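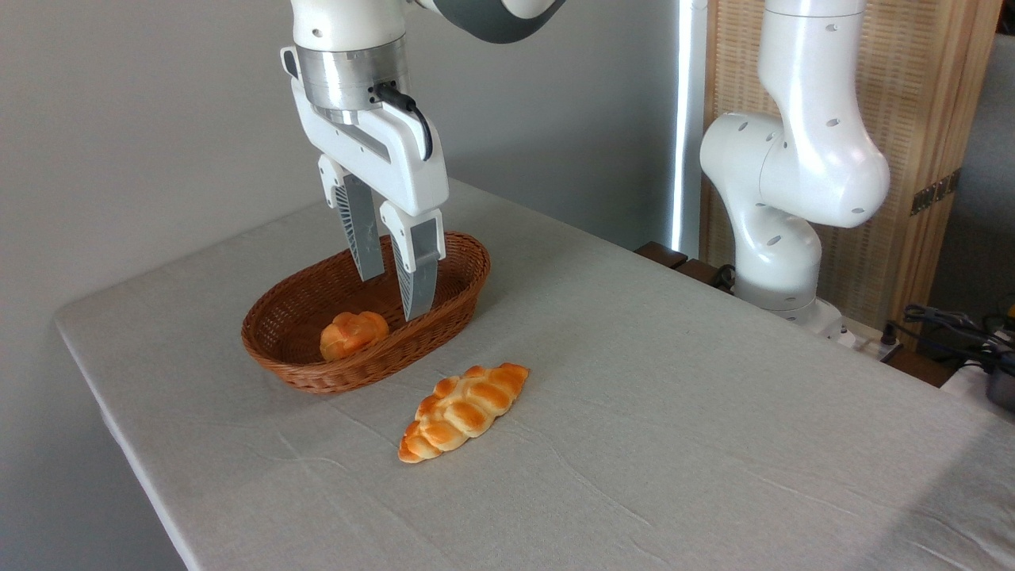
Satish Chauhan wrote in to tell me that a shared supper is no way to get to know your neighbors, that people only talk to the ones they came with, and that in 15 years of living in Gorerley he has yet to learn a single new name over a casserole. I've been chewing on that for days, because he's partly right (I have certainly spent whole evenings wedged beside my own sister!), and still I think he gives up too soon.

A good supper needs a long table and a late start. When we ate at six, folks bolted their food and went home to put children to bed. When we moved it later, they lingered, and somebody always ended up passing the bread to a stranger and asking where they lived.
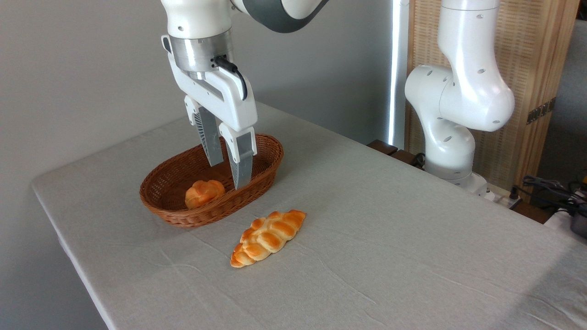

Gorerley, February 2024

Our town has nearly 3,000 people in it, and I'd guess I could greet a few dozen by name. Cyprian Dudek was one of the strangers until last June, when he sat down across from me and explained, at wonderful length, how his mother made plum dumplings. We've traded recipes ever since, and his are better.

So come to the next one, Satish. Sit at the far end, away from anybody you know, and stay until 9 at least. I'll save you a chair, and you can bring the casserole.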